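3.2 How Households Decide That a Garment Needs Washing

Most of the clothing items in the survey were worn more than once before washing.
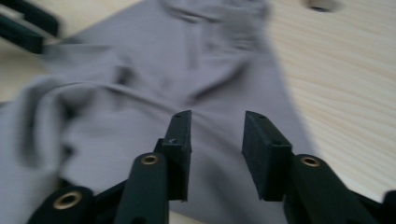 Figure 3. A piece of soft gray fabric, likely a garment, on a light wooden table.

One respondent in Hetden disagreed with the question itself, writing that she had never counted wears and washed a shirt when it smelled or had a stain, and that a number would only be a guess. Similar remarks came up often enough that we changed the wording before the January round. The new version asked what had happened to the garment since its last wash and left the number of wears optional.

The survey reached roughly 3,000 households in Hetden and Fusta. Of these, 1,000 also kept a laundry diary. Diary entries were short, usually a line per garment, and covered tops, pants and nightwear. Underwear and socks were left out, as the pilot showed that nearly everyone washed them after one wear.

Smell was the reason given most often for washing a top. Visible dirt came second. For pants the order was reversed. A third group of entries gave no reason beyond the day's routine: the machine was being run anyway and there was room in it. These entries were more common in homes with children and in homes with a large-capacity washer.

Garments that were neither clean nor dirty were harder to classify. People kept them on chairs, on door hooks or at the foot of the bed, and many were washed in the end without being worn again. Aryee households, our term for those with a fixed place for such items, reported fewer washes of this type. The difference held in both towns but was smaller in Fusta, where 500 diaries were returned. Drying methods are covered in Section 3.3.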